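Filed under: Opinion / Work & Machines
Search this site... Go

Put Your Own Hands in the Case First

I have now shown a robot how to handle the wiring in an old desktop computer 188 times, and I would like to speak up for the robot.

The trade calls these demonstrations, a generous word for what I do. I sit at the controls in Osden, steer the arm down into the case, go for a connector, miss, mutter, and go again. All of it gets saved. The muttering, thank goodness, does not.

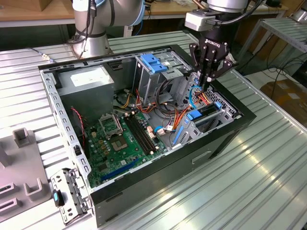 The gripper among the wiring, at the front end of the case.

My complaint is with the people who want the bad runs thrown out. Our project, Vrabec, had 1,413 recordings on the books in December, and the plan was to keep only the smooth ones. Smooth ones look wonderful in a meeting. They are also made by somebody who got lucky with a cable.

Wires are rude. They lean on each other, they spring back, and they have never read the task sheet. A person who has pulled apart a few computers knows to nudge, wait, and come in from the other side. I learned that by getting it wrong, at length, in front of Radomír Sokol. Why should the machine be denied my education?

So keep the fumbles, I say, provided the person recovers from them. Label them if you must. And put the label-makers at the controls for an afternoon, with a bundle of orange and red wire and no lunch.

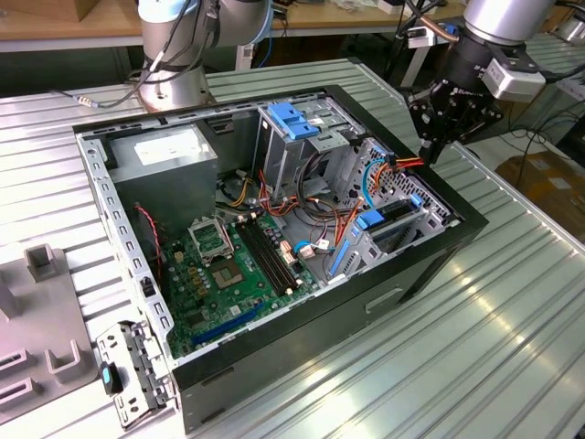
Ita Mulligan disagrees, and wrote to tell me so: a fumble teaches fumbling, she says, and if I want recoveries I should set them up on purpose and record those, instead of dressing up my bad days as curriculum.

She has a point, and 106 clean runs to my 19. I have asked her to set up a few of these deliberate mistakes. She wants me to do them, as the one with experience.

Print this article | E-mail to a friend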